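Zarcombe Yarns Help Desk
Ticket: sock pattern, heel will not close
Opened by: Malcolm Sowerby
Status: Solved (reopened, solved again)

Problem as reported

I am knitting the Boltberg sock, size medium, top down, on 2.5 mm needles. The leg is fine. The leg is lovely. After the heel turn I have 3 more stitches than the pattern says, and the gusset leans to the left like a man waiting for a bus. I have pulled it back twice. My wife has suggested slippers.

Already tried: counting again, counting in daylight, counting with the radio off. 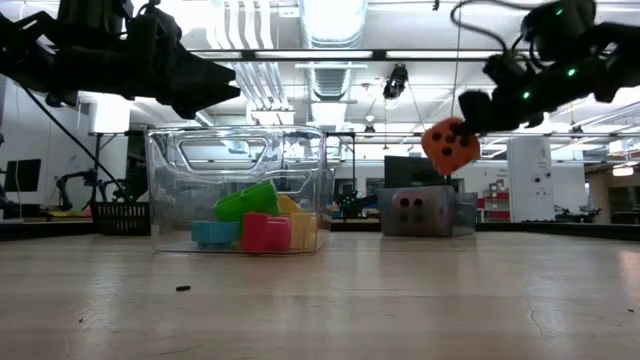

Reading time: 2 minutes

Reply from the pattern desk

Hello Malcolm. Sorry about the heel. Could you tell us which printing of the Boltberg leaflet you have (bottom corner of the back page), which yarn, and whether you slip the first stitch of each heel row? Three extra stitches nearly always come from the pick-up along the flap, so please also say how you did that.

Malcolm

Second printing. Yarn is Tastano 4-ply in the grey that the label calls Harbour and I call grey. I slip the first stitch on the right side. On the wrong side I slip it when I remember.

For the pick-up I went along the flap and took a stitch wherever there was a hole. There were a good many holes.

Pattern desk

That will be most of it. If the edge stitch is only slipped some of the time, the chain down the side of the flap comes out uneven and offers you places to pick up that aren't meant to be used. One side of yours will have more than the other, hence the lean.

Try this:

1. Pull back to the start of the heel flap. Put the instep stitches on a spare bit of wool.

2. Work the flap again, slipping the first stitch of every row, purl rows included. Hang a marker on the first row so you can find it later.

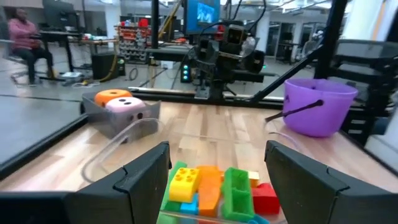
3. Turn the heel as printed. The second printing has a mistake in row 6 of the turn: where it says "p2tog, p2", read "p2tog, p1". We do have a corrections sheet. It is on the website under Corrections, where it has been read by very few people.

4. Pick up one stitch in each chain down the flap, both legs of the chain, and one extra at the corner. Then stop, however inviting the next hole looks.

5. Decrease the gusset every other round.

Malcolm

Done as far as step 4. Both sides match. I had been following row 6 to the letter, and would like that noted somewhere.

Pattern desk

Noted. Closing this one.

Reopened by Malcolm Sowerby, Wednesday, September 28, 2022

Sock one finished. It fits. Sock two, same needles, same yarn, is roughly 9 rows longer in the foot. I did start it on holiday in August, if that matters.

Pattern desk

It might. Were you using the same needles, or the same size of needles?

Malcolm

The ones in the holiday bag are Stöcker. They say 2.5. I have now put them through the needle gauge and they are 2.75.

Pattern desk

Back to the toe decreases, then, and measure the foot against sock one instead of counting rows. The leg will be a touch roomier too, but it'll be inside a boot.

Malcolm

Toe redone. They match if you don't hold them up together. Please close.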